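The Iltitz Gauge

The gauge house at Iltitz stood 8 meters above the river on a concrete pier. Horgan took the level every hour and entered it in the book. At noon it was 335 centimeters. The alarm mark, set by Sateder after the September flood, was 156 higher.

The float cable had been replaced twice. The drum was original. He oiled the bearing, checked the pen, and wound the clock.

At one the level was 335. At two it was 335. He tapped the glass. The pen did not move.

He telephoned the lower station. Bellini answered and read out her figures, which had climbed since morning. He wrote them in the margin in pencil, as the rules required for readings not his own.
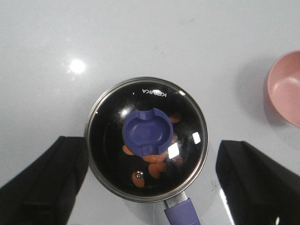
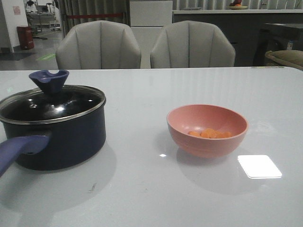
Probably carrots and a covered saucepan.
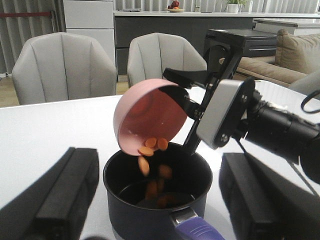

Muireann Tierney

He went down the ladder with the hand staff. The intake pipe was under water and he could not see its mouth. He held the staff against the pier and read it by lamp, three times, allowing for the waves. The mean was 402.

Upstairs he drew a line through the entries for one and two, initialed each, and wrote "float stuck" beside them. Then he telephoned Bellini again and gave her the corrected level. She asked him to repeat it. He repeated it, and she read it back.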